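Haushaltsrobotik: Aufräumen von Stofftieren in Kisten – Stand der Technik?

Forum > Automatisierung > Greiftechnik und Handhabung
239 Aufrufe

Tokgöz
erstellt am 9. März

Hallo zusammen,

ich plane für eine Kindertagesstätte eine kleine Automatisierung. Aufgabe: Spielzeug vom Tisch aufnehmen und in eine offene Kunststoffkiste legen. Es handelt sich fast ausschließlich um Plüschtiere, Masse unter 400 g, Form und Größe gemischt. Die Kisten stehen jeweils auf dem Tisch, Deckel ist abgenommen.

Vorhanden ist ein gebrauchter Sechsachser mit 500 mm Reichweite und Parallelgreifer, Hub 7 cm. Feste Positionen anzufahren ist kein Problem. Sobald die Teile beliebig liegen, komme ich mit klassischem Teachen nicht weiter. Eine einfache Farbsegmentierung habe ich im Januar probiert, die Ergebnisse waren bei mehrfarbigen Tieren unbrauchbar.

Meine Fragen:
Gibt es inzwischen fertige Lösungen, die so etwas ohne Programmierung je Objekt beherrschen?
Reicht ein Parallelgreifer, oder braucht man für Plüsch eine mehrfingrige Hand?
Taktzeit ist unkritisch, das Ganze darf über Nacht laufen.

Danke vorab.

Lingyun Fang
Als hilfreich markiert

Die Antwort hängt davon ab, was mit „fertig“ gemeint ist. Ein Produkt, das man auspackt und das beliebige Plüschtiere zuverlässig wegräumt, ist mir nicht bekannt. Im Labor funktioniert die Aufgabe unter kontrollierten Bedingungen recht gut.

Zum Greifer: Parallelbacken reichen für das reine Aufnehmen in der Regel aus. Plüsch ist nachgiebig, Positionsfehler von einem Zentimeter werden vom Material geschluckt. Schwierig sind drei andere Punkte. Erstens liefern Tiefenkameras an langem Flor verrauschte Kanten. Zweitens sind transparente Kisten für die meisten Tiefensensoren schlecht sichtbar, Wände und Boden fehlen in der Punktwolke oder erscheinen an falscher Stelle. Der Arm plant dann durch die Kistenwand. Drittens das Loslassen: Flor und Etiketten können an den Backen hängen bleiben.

Bei den Verfahren wird heute viel mit Vorführdaten gearbeitet. Ein Mensch führt die Aufgabe mit einem Sensorhandschuh aus, die Lage der Hand im Raum kommt über optische Marker, und aus vielen solchen Durchgängen wird eine Steuerung gelernt. Für mehrfingrige Hände ist das interessant, weil die Fingerstellung mit erfasst werden kann. 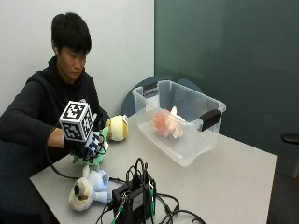
Susa hält dagegen, dass der Handschuh für diesen Fall überdimensioniert sei: Wer am Ende zwei Backen auf und zu fahre, könne mit zwanzig Fingergelenken in den Daten nichts anfangen. Sie würde den Arm von Hand führen, die Bahn aufzeichnen und den Greifbefehl auf einen Taster legen.

Dem stimme ich für den Parallelgreifer zu. Beim Umstieg auf eine Hand sieht die Rechnung anders aus. Die Übertragung von der menschlichen auf die mechanische Hand ist allerdings ein eigenes Problem, Daumenstellung und Fingerlängen passen fast nie.

Vorschlag für den Aufbau:
Kiste durch eine undurchsichtige ersetzen oder ihre Position mechanisch fixieren und als festes Kollisionsobjekt hinterlegen.
Kamera starr über dem Tisch montieren, gleichmäßige diffuse Beleuchtung.
Greifpunkt aus der Höhenkarte bestimmen, höchster zusammenhängender Bereich zuerst.
Nach jedem Griff die Backenöffnung abfragen. Ganz geschlossen heißt Fehlgriff, dann neues Bild und neuer Versuch.
Über der Kiste öffnen, kurz warten, erst danach zurückfahren.

Objekterkennung im engeren Sinn wird nicht benötigt, solange alles in dieselbe Kiste geht. Mit Sortieren nach Art steigt der Aufwand deutlich. Die Zelle muss in jedem Fall abgesperrt sein, auch nachts.

Drelloma

Sauger nehmen, geht schneller. Haben wir bei Kartons auch so.

Tokgöz

@Drelloma: Auf Plüsch baut sich kein Vakuum auf, das habe ich als Erstes getestet.

@Lingyun Fang: Danke, die Abfrage der Backenöffnung ist mit meiner Steuerung machbar. Kiste wird fixiert. Welche Wartezeit nach dem Öffnen ist sinnvoll?

Lingyun Fang

Mit einer halben Sekunde anfangen. Wenn Teile hängen bleiben, die Backen vor dem Rückzug einmal kurz um die Werkzeugachse hin und her drehen.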